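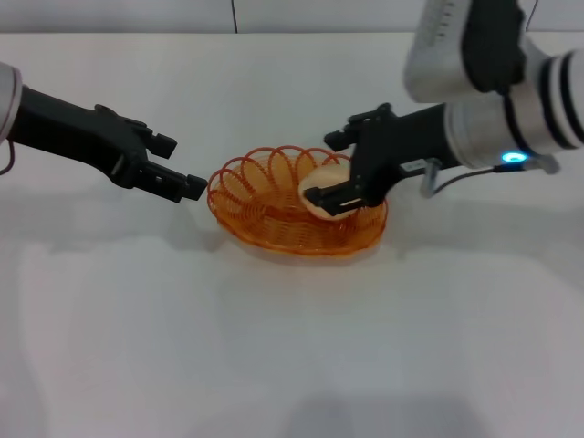

Gakley grippers go head to head at Sandano

Testing started in September at the Sandano workshop, where two sets of gripper fingers are being put through 100 picks each. Bread rolls mostly. Soft stuff is the hard bit, says Rodel Policarpio, who's running the trial for Petrauskas.

"Squeeze too much and you've got a flat roll. Too little, it's on the floor."

First set done: 4 drops, all out of the wire basket. Second set still going, no figures yet. An Enov controller gets it's turn after that, same rolls, same basket. Results when we have them.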